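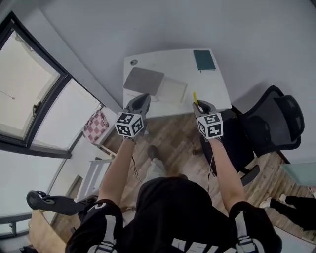 Sultgate offices to be let by the month

Small firms in Skekstead will be able to rent desks and single rooms by the month from June, when the upper floors of the former Fostis building on Sultgate open as shared offices.

The building has stood mostly unlet for 4 years. Its new owner, the property firm Ní Chonaill, has divided the first and second floors into small rooms, most of them meant for two or three people. A larger room at the back can be booked by the hour for meetings or interviews.

Rent for a single desk starts at £130 a month, including heating, internet and business rates. Tenants must give ten days' notice to leave. The firm said it had kept the notice period short so that people starting out on their own would not be tied into a lease.

Niamh Ó Dálaigh, lettings manager at Ní Chonaill, said most of the early enquiries had come from people now working at home.

"They want a door they can shut and somewhere to get their post," she said. "A lot of them live within walking distance and have no wish to travel into the city for a desk."

The ground floor will stay in use as shops. The bakery on the corner has renewed its lease, and the unit next to it, last used as a travel agent's, is still being advertised.

Parking was the main point raised when the plans went before the council. The yard behind the building has space for a handful of cars, and these will go to tenants who need one for work. Others will have to use the pay and display car park by the library, where the charge runs until 6pm. Bicycle racks are to be put in beside the rear entrance.

The front door will be open from 7am until 10pm, with tenants using a key card outside shop hours. There is no lift to the second floor, and rooms on the first floor will be offered first to anyone who cannot manage the stairs.

Viewings can be arranged through the Ní Chonaill office in Skekstead.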